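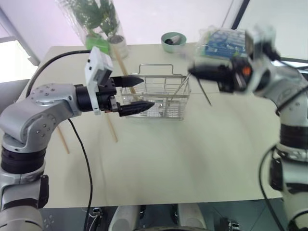 Cotville and Pirncombe Bus Stop Survey

Contents

stops.csv holds one row per stop, 707 rows in all. routes.csv lists the 47 routes that call at them. notes.txt has the surveyors' remarks, keyed by stop_id.

Columns in stops.csv

stop_id: our own number, not the one on the pole
name: as printed on the flag, spelling mistakes kept
town: Cotville, Pirncombe, Varma or Gorkley
shelter: yes, no, or part (roof but no sides)
seat: yes or no. A low wall does not count as a seat.
kerb_mm: kerb height in millimetres at the boarding point
timetable: current, old, missing
lit: yes or no, checked after dark

How it was collected

Each stop was visited on foot between March and May. Kerb height was measured with a steel rule, at the point where the front door of the bus opens. Where a stop has no kerb the field is 0, and where we could not measure it the field is blank. Please don't treat these as the same thing.

Lighting was checked on a second visit, after 9 pm.

Known problems

Gorkley was surveyed while the High Street was closed, so 2 temporary stops are in the file. They are marked temp in notes.txt.

In Varma, 70 stops have no flag. Names for these come from the printed timetable and may not match what drivers call them.

Opposite stops often share a name. Join on stop_id and never on name.

Version 2 changes

Old timetable codes (A, B, C) replaced with words. Duplicate rows for Pirncombe station forecourt removed. kerb_mm is now a whole number.

Licence

Free to use and change, with credit to the survey. Corrections are welcome; give the stop_id and the month you visited.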